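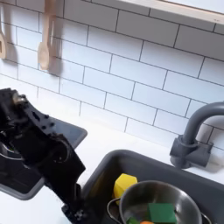
Informe de avance, conjunto de Troltitberg
Martes, 22 de septiembre de 2020

Hola a todos en la Fundación Millell:

Os debía este informe desde julio y os lo mando por fin, con el verano entero dentro. Empiezo por lo que más me preguntáis, los muros de las terrazas bajas. Llevamos recuperados 182 metros de piedra seca de los 360 que figuran en el convenio, o sea que hemos pasado de la mitad (¡por poco, pero hemos pasado!). El tramo del lavadero fue el peor, porque el trasdós estaba relleno de escombro y hubo que vaciarlo a mano antes de poder asentar una sola piedra.

El taller de cantería ha ido mejor de lo que yo esperaba. Entraron seis aprendices y los seis siguen. Dos de ellos ya levantan esquina sin que el maestro les corrija el aplomo, y eso en una temporada es mucho. Con la cal, en cambio, vamos cojos: la que sirvió Reisinger en la primera entrega venía mal apagada y nos salieron caliches en todo el enlucido de la casa del molino. La han repuesto sin cobrar, pero el enlucido hay que picarlo y repetirlo. 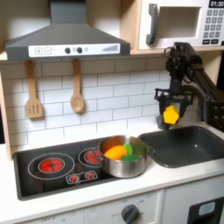

Luego está el tema de los tejados. La empresa Stutent entregó el levantamiento completo de las cubiertas y me he pasado varias tardes con los planos encima de la mesa. Hay más viga podrida de la que pensábamos en la calle alta, sobre todo en los apoyos del lado norte. Mi propuesta es apuntalar antes de las lluvias y dejar la sustitución para primavera — sé que no era el orden pactado, pero prefiero pedíroslo ahora que daros un susto en enero.

De dinero, la partida de piedra va holgada y la de madera se va a quedar corta. Me gustaría pasar el sobrante de una a otra, si os parece bien, y os mando aparte el cuadro con los importes.

Sigue pendiente el permiso para reabrir la acequia vieja. El ayuntamiento pide un informe hidráulico que no estaba previsto, y estoy buscando quien lo firme sin que nos cueste media subvención. En cuanto tenga presupuesto os escribo.

Un abrazo desde la obra,
la coordinadora del proyecto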